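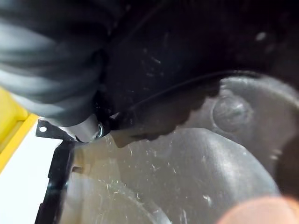
*A ribbed dark object, possibly a sleeve, beside a pale gray fitting.*

# The Small Injury That Decides a Season

The Lendatbridge Basketball League has long kept careful records of ankles and knees. Until last season it kept almost none of fingers. A jammed finger was taped on the bench and the player returned to the floor, often within the same quarter, and the scoresheet showed nothing.

That practice has changed. Under rules adopted before the opening round, every club must report any hand complaint that leads to a stoppage, a substitution or a missed practice. By the end of the regular schedule the league office had received 173 reports from its 16 clubs. Of these, 138 involved a finger struck by the ball, most often on a hard pass caught late or on a contested rebound.

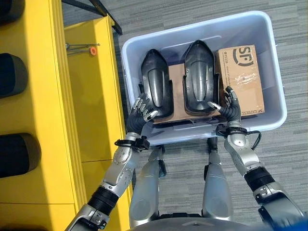 *Two glossy black shells in a storage bin, next to a shipping box marked "SF" and "EXPRESS."*

Manuela Morelli, who directs player welfare for the league, regards the figures as a starting point. "We know how many were reported," she said. "We do not yet know how many were hidden, and guards in particular are reluctant to come off."

The Mullalis club, which finished second, lost its starting point guard for nine games after an untreated sprain in December. Its coaching staff now ends each practice with a brief hand check. Nurnell has gone further and removed full-speed passing drills from the morning session before a game.
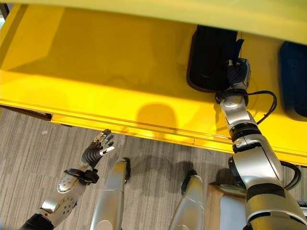
Equipment rules are next on the agenda. The league permits soft finger sleeves and tape but prohibits any rigid splint during play, and clubs have asked for clearer wording on padding. They have also asked where such items should be kept. A bright shelf with a raised front lip, like the yellow one here with two black padded pieces resting on it, makes dark gear easy to find during a time-out. The draft rule requires only that supplies be within reach of the bench.

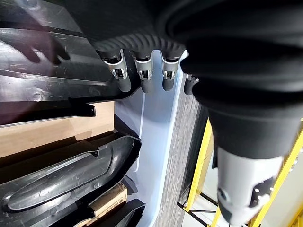

Coaches will also be required to attend a short course on catching technique, taught first at the Hứa training center. Much of the material concerns how a finger bends and what happens when the ball forces it backward. On the mechanical hand, with its four fingers in a row, a visible pin marks the point where the segments connect. A player's finger depends on ligaments at that point, and a torn ligament may need weeks of protection. The league expects about 400 coaches and assistants to complete the course before the next preseason.

Clubs may submit comments on the draft equipment rule through the league office.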